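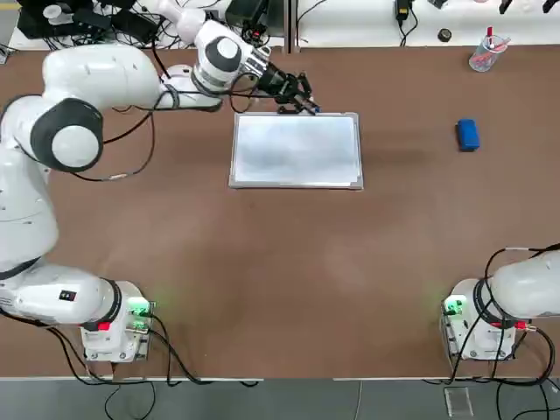

Takholm, November

Planning notes for the winter half of the home learners' reading group. Writing this down before I lose the thread from this morning's call with Divya Ramasamy.

We are dropping the Trarnorum grammar workbook after unit 2. The older kids finish the page in ten minutes and can't use any of it in their own writing the next day. Divya has been doing copywork and dictation at home with her two and wants to try it with the whole group. One short passage a week, copied early in the week, dictated at the end. I am fine with that as long as the youngest can copy a single line.

Spelling list stands at 113 words. Target was 1000 by summer, which I set in a good mood and am now ignoring. Keep the words they miss in dictation and let the rest go.
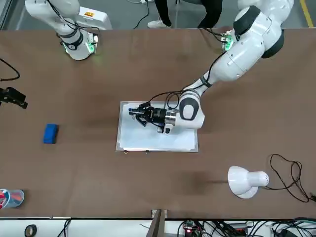
Table and board, morning

Session length: 60 minutes was too long for reading aloud plus narration. Try reading first, a break outside, then narration. Narration can be spoken. Divya writes it down for anyone who freezes up with a pencil.

The Zundero math cards are still with the Krishnan family. Ask for them back before we start fractions – the older set, with the number lines on the reverse.

Still open: whether to keep a nature journal going through the cold months. Two parents want it, one thinks it turns into coloring. I would keep it but drop the weekly page.

To do: choose the first four dictation passages, send Divya the list, print wide-ruled paper.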